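The Basket from Rurken

5 min read

Farzana Majumder got to her aunt's house at four in the afternoon with the key in her coat pocket and a roll of trash bags under her arm. It was December and the heat had been off since the funeral. She turned it on, put the kettle on the stove, and started with the kitchen drawers.

Her aunt had kept everything. There were rubber bands, bread ties, and a bundle of letters from the ferry company about a refund of 2,913 francs that had been paid before Farzana was born. The letters were addressed to Willy Baert, at a street in Rurken. Farzana had never heard of Willy Baert.

She drank her tea standing up and read all of them. The last one said the matter was closed.

At five Rhys Whitelaw came over from next door with soup. He had known her aunt for most of his life and had cut her grass for the last few years of hers.

"You found the Baert letters," he said.

"Who was he?"

"He made baskets. She was going to marry him."

He said it the way he might have told her where the fuse box was. Then he asked if she had any bowls that weren't packed.

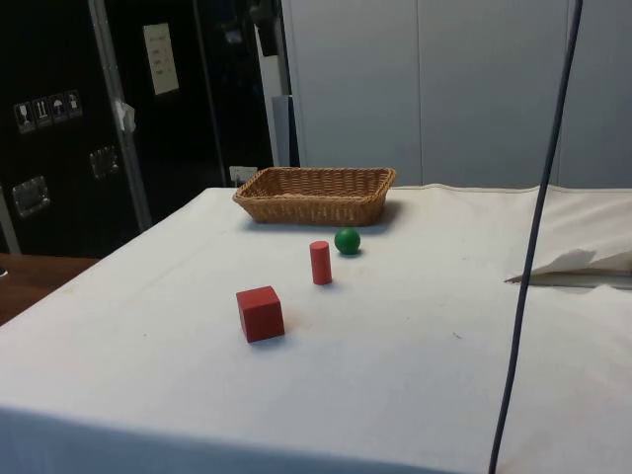
They ate at the counter. Rhys told her what he knew, and it wasn't much. Her aunt had gone to Rurken at twenty-two to work in the office of a shipping firm called Darnanetti. Willy Baert had a shop across the street. They were engaged for three months. Then her father got sick, and she came home on the ferry, and she stayed home.

"Did he write?"

"I think he wrote to the ferry company," Rhys said. "He'd bought her the ticket back. She never used it, so he wanted the money."

"And then he sent her the letters?"

"He sent her the money. The letters came with it, so she'd know it was all of it."

Farzana looked at the bundle again. The rubber band had gone hard and it broke when she touched it.

"What did she do with the money?"

"Bought the stove," said Rhys.

The kettle was still on it. She got up and moved it to the back burner, though the gas was off.

After he left she went through the upstairs closets. She found her aunt's good coat, a box of Christmas cards that had never been sent, and a game of Fula with half the pieces gone. On the floor at the back, behind the shoes, was a basket. It had no label. It was clean, and there was nothing in it but a sheet of tissue paper folded in four. 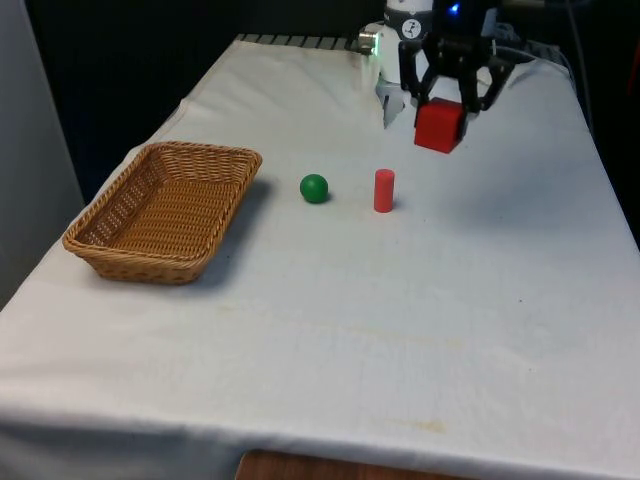 The Visitor

Wichai Saithong telephoned at eight the next morning. He ran the secondhand shop on Chuensuk Lane and had heard there was a house to clear.

"I can come at ten," he said. "I bring my nephew. He's strong."

The nephew was Kittipong Thepsuriya, and he was strong. He carried the wardrobe down the stairs by himself while his uncle walked behind and told him to watch the paint. By noon the bedrooms were bare. Wichai sat at the kitchen counter and wrote figures in a notebook, pressing hard with the pencil.

"The basket also?" he said.

It was on the windowsill, where she had put it the night before. She had thrown the tissue paper away and then gone back and taken it out of the trash.

"What would you give me for it?"

He turned it over and ran his thumb along the rim. "For this, three dollars. For the stove, 80."

"The stove's older than I am."

"It's a good stove."
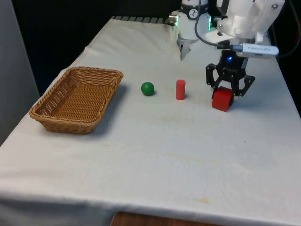 She told him he could have the stove. Kittipong shut off the gas line, and Rhys came over to help him walk it out to the truck. It left a clean square on the linoleum. Under it they found a teaspoon, a pencil, and one of the missing pieces from the game, a small wooden ship.

Kittipong gave her the ship. "Is it worth something?" he asked his uncle.

"No," said Wichai.

He paid her in cash and shook her hand. The truck had trouble getting up the hill, and she stood at the gate until she heard it change gear at the top.

Rhys was in the kitchen when she went back in, sweeping where the stove had been. He did it carefully, getting into the corners.

"She asked me once how much a ticket cost these days," he said. "To Rurken. I looked it up for her."

"When was this?"

"Last spring."

"Was she going to go?"

"She said it was too much." He emptied the dustpan into the trash bag and tied the top. "It wasn't very much."

Farzana put the letters in the basket, and the wooden ship on top of the letters, and laid the tissue paper over them. She carried it out to the car and set it on the passenger seat. Then she put the seat belt around it and went back to lock the door.
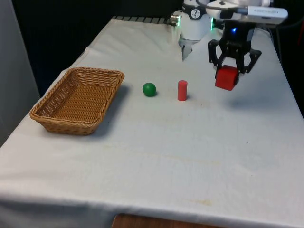
A wicker basket on a white tablecloth.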